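Zovau Residents' Board
Housekeeping and Furnished Units: Bedrooms
Topic: Using the bed as a folding surface (21 replies, page 2 of 2)

hall_steward
Before this topic goes any further, I would ask members to keep to the subject as posted. The question concerns the turnover standard for furnished bedrooms, specifically whether clothing may be folded on the bed while the room is being put in order. Remarks on the laundry room schedule belong in the other thread.

P.Price
Thank you. For the benefit of those joining on this page, my position is as follows. Section 2 of the Flondel house guide states that the bed is to be "clear and made" before any other work in the bedroom begins. I consider this to be in the wrong order. In most of our units the bed is the only flat surface of any size, and the wall-mounted nightstand becomes a shelf for whatever is in hand at the time: a bag, a charger, a cup, a bundle of clothes.
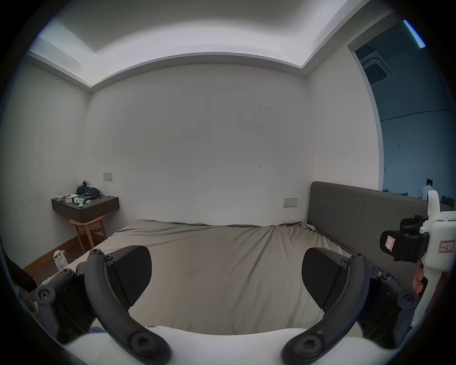

If the guide is followed to the letter, the resident makes the bed, then puts clean clothing on top of it, then makes it again. I propose that Section 2 be amended so that folding comes first, on the sheet, and the bed is made last.
Prys Price

marlow_unit27
I must respectfully disagree. A fitted sheet that has been slept on is not a suitable place for clean laundry. The guide was written with that in mind, and I was present when the wording was agreed. Residents who need a surface may use the table in the kitchen.

P.Price
The kitchen table in my unit seats two and will not take a shirt laid flat with the sleeves out. As for the sheet, I fold on the same day that I change it. I would accept wording to that effect.

tessaly
I support the amendment in part. My practice is to pull each piece straight before folding, one end in each hand, and this cannot be done properly standing over a small table. The cloth needs somewhere to lie down afterward.

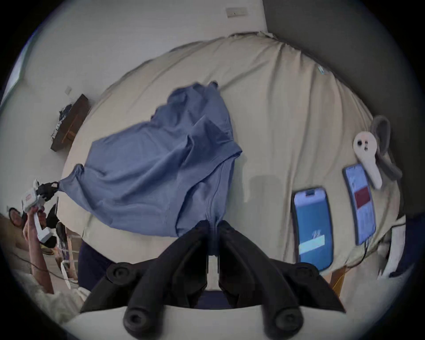

Light blue garment pulled taut over the cream sheet, phones to the right.

I would, however, ask that telephones and cables be kept off the bed during this work. I have twice folded a charging cable into a pillowcase, and the second time it went through the wash.

marlow_unit27
The point about cables is well taken and should be in the guide whatever is decided about the rest.

orrin.b
May I ask whether the duvet is to be on or off? Mr. Price's proposal says "on the sheet." I have an Antoniadis duvet, which is rather thick, and I find that a shirt placed on it will not stay flat. It sinks in the middle and the crease ends up wherever it likes.

tessaly
Off, in my opinion. I have tried both ways. On the duvet the first fold is acceptable and the second one slides.
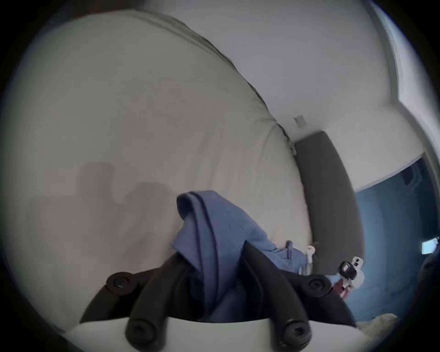 Blue garment partly lifted, seam side showing, on the off-white duvet.

P.Price
I have no objection to folding on the duvet where the resident prefers it. A folding board solves the difficulty; mine is a Prokia, 22 inches wide, and it slides under the bed when not in use. I do not think the guide should require one.

marlow_unit27
A board on the kitchen table would serve equally well.

P.Price
It would overhang on both sides. I have measured it.

hall_steward
I have recorded the following for the February revision. Section 2 to read: "Clothing may be folded on a freshly changed bed before the bed is made. Telephones, chargers and cables are to be removed first." The matter of the duvet is left to the resident. Marlow's objection is noted and will be attached. Further comments may be posted here until the draft is circulated.

orrin.b
Does "freshly changed" mean the same day or the same week?

marlow_unit27
The same day, I should hope.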